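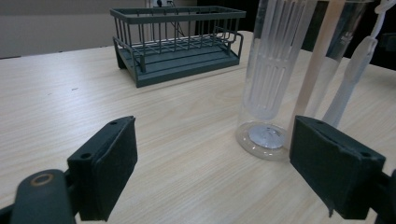
Catriona Mowat asked at the morning review whether the draft handling rules were meant to bind the person holding the gripper or the person who signs the record afterward. I replied that the draft did not say, and that it would have to. She requested that the point be entered as an open item, and I have done so under section 7.

The remainder of the morning was given to the section on starting conditions. The present text requires that the work surface be "in good order" before a recording begins. Konrad Wilczyńska considers this wording too loose to be checked by a second person, and I agree with him. We settled on a requirement that the operator name the items to be handled, state which items are to be left alone, and confirm that the fingers are fully open at the start. Nusrat Sheikh wished to add a limit on clear containers, which she regards as a frequent source of poor records. The proposal was held over until the trial at Jamalham has reported.

In the afternoon I read through the comments received from Endesik. There are 19 of them. Most concern spelling and the numbering of paragraphs. Two are of substance: that a failed grasp should be kept in the record and marked as failed, and that no operator should be asked to work a full shift without a change of task. I have recommended that both be accepted. The first will meet some resistance, as the older Gakeo procedure allowed failed attempts to be deleted at the operator's discretion.

Work at the table meanwhile concerned the approach to upright vessels standing close to a dish rack.
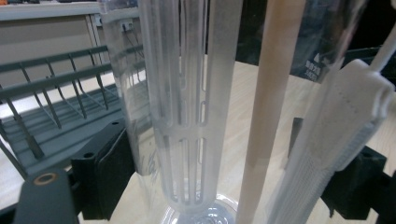 Who may stop a recording once it has begun? Anyone in the room may do so, and the operator is not required to agree before releasing the trigger.

This was the rule as read out before we closed, and it was adopted without amendment. Tymofii Chornovol asked that it be moved to the front of the document, ahead of the definitions. I have no objection, although the contents page will need to be done again.

Retention periods were not reached. The revised draft is to go to Selvanayagam before the end of May, with the open item on section 7 shown in the margin. I must also return the marked copy to Catriona, who has lent me hers.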